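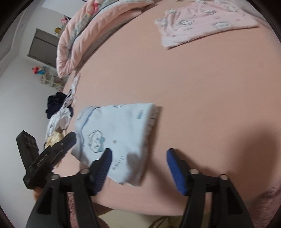
The blue one, folded, on the peach sheet.

She did the small clothes last. The big things had gone quickly – coats, jeans, a dressing gown with one pocket – and by the time the kettle had clicked off twice there was only the baby pile left to do.

The blue one had the cartoon on it. He had worn it on the drive up from Fuster, 859 kilometres with the windows down, and had been sick on it outside the bakery at Botha. It had washed out. Everything washed out of that one.

She folded it in half and then in half again and pressed it with her palm. Her sister was due in July and had asked for anything with snaps. No buttons, she'd said on the phone. I can't do buttons at three in the morning.

The parcel would cost around 300 grams more with the blue one in it. She had worked that out on the kitchen scales.

In the next room he was telling his father about a dog. He was six and too long for his bed.

She put the singlets in the bag, then the socks, then the yellow hat. She wrote her sister's address on the label and went over the postcode again in darker pen. Then she taped the bag shut and opened the bottom drawer, and put the blue one in there, under the spare pillowcases.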